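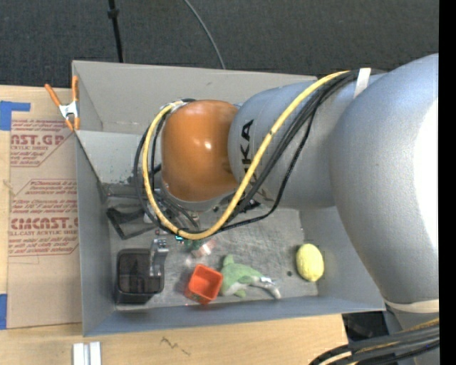
How do you keep a mixed box of bits from turning into a junk box? Give the small stuff its own bin inside the big one, and empty the whole lot onto the table every December.

Okay, so that's the talk, you can all go get coffee. No? Fine, I've got a few more cards.

(Wait for people at the back to sit down.)

I look after storage at Mavbridge. When I started we had 77 boxes on the shelves and I couldn't have told you what was in most of them. Every one had a label that said MISC. My favourite was MISC 2, which I still have at home with my Christmas lights in it!

First thing — pick a plain box. Grey is good. You want to see what you put in there, and a loud pattern on the inside makes small parts vanish. Scuffs don't matter. I've had people apologise to me for a scratched box and I always tell them it's earned it.

Second thing, the low front. I'm a big fan of a box with a tall back and a low front wall, because you can get your hand in without knocking your elbow. The Drevance ones we bought had four high sides, and everyone just dropped things in from the top and walked off. (Do the elbow mime here if the room's awake.)

Third, the bin inside the box. A black one with rounded corners is great, nothing gets wedged and you can wipe it out with one finger. Put it in a front corner. If it sits in the middle, everything else ends up squashed around it and you're digging again.

Then the table. Light wood, if you get a choice, and do your sorting there. We had a dark carpeted floor in the Brama room and I spent an entire lunch hour on my knees looking for a black washer. Never again.

Somebody usually asks about lids. I don't like them — people stack things on top and then the box is closed for good. The Qian store uses lids on everything and they seem happy, so go talk to them.

Skip the labelling card if we're past the half hour.

Handout is by the door, please take only one, I printed them myself.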